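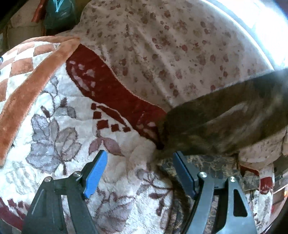

Plush blankets and cats go together like toast and butter, and if you have both in the house you already know what the blanket looks like by the end of February. I've washed more of these things than I care to remember, and I ruined two of them before I worked out a routine, so let me save you a bit of money!

First, get the hair off before any water goes near it. This is the big one. Wet cat hair turns into little felt worms that cling to the pile and then clog up your drain filter as well. I lay the blanket flat on the bed and go over it with a damp rubber glove, short strokes, always toward me. The hair rolls up into clumps and you just pick them off (very satisfying, I could do it all evening). If you don't have a rubber glove, a clean window squeegee works nearly as well. Sticky rollers are fine for a quick once-over when someone's at the door, but on deep pile they only get the top layer.

Then I put it in the dryer on no heat for ten minutes and clean out the lint screen. You'll be amazed what comes out.

For the wash itself: cold water, gentle cycle, and half the detergent you think you need. Too much soap stays down in the pile and makes it feel tacky, and tacky pile grabs hair like nothing else. Skip the fabric softener completely. I know, I know, it's a fluffy blanket and you want it fluffier, but softener coats the fibers and flattens them. A splash of white vinegar in the rinse does the job and the smell is gone once it's dry.

A word about blankets with a dark border, especially red. Do test it first. Dab the edge with a wet white cloth and press for a minute. If any color comes off, throw in a couple of color catcher sheets and don't ever leave it sitting in the drum after the cycle ends. My neighbor Ju-won Ham left hers overnight and the white side came out with a pink stripe she never did shift.

Drying is where I killed my first two. High heat melts the tips of the fibers and they go crunchy, and there's no fixing that. Low heat with a few dryer balls, take it out while it's a tiny bit damp, shake it hard outside and hang it over two lines so the weight is spread. Once it's dry, brush it with a soft pet brush and the pile stands right back up — printed patterns look much sharper afterward too.

In between washes I keep a folded fleece throw on the cat's favorite corner. It goes in the laundry every week and the good blanket only needs doing once a month or so. Mind you, the cat picks the corner, so watch for a few days before you decide where to put it.

One more thing for small snags. If a claw pulls up a loop, don't tug it and don't cut it. Push it through to the back with a blunt darning needle and smooth the pile over the spot with your thumb.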